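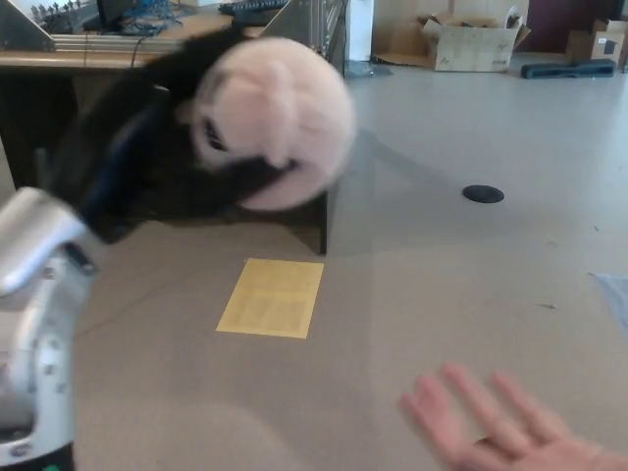

3.2 What people hand over first

I went into this part of the study sure that the paperwork would be the hard bit of an office move. Wrong! At Sanon, the first of our 4 sites, people threw out whole drawers of forms without blinking and then stood there for ages holding a stuffed animal. Fatima Afolabi (who did the Brerumdale interviews with me) started calling these "hand-to-hand things", and the name stuck: mugs, plush toys, a dead cactus, the sort of item that gets passed to a coworker and never goes straight into a box.

We logged 3767 items in all, and 400 of them were hand-to-hand things. Figure 2 shows a plush toy held up over a gray table, with an open hand under it and cardboard boxes on the floor behind.

I asked 16 people why they passed a toy along when a box was right there. Most of them laughed at me, but a few gave long answers (see Section 4), and one man at Bastos said you can't put a face in a box. I've thought about that a lot!

Figure 2. Plush toy above a table, with an open hand below.

Print this article
E-mail this article

Related items
Hendricks, R.: Desk drawers and what stays in them
Afolabi, F.: The Lorkeck move, first notes
Labels, lists and lost mugs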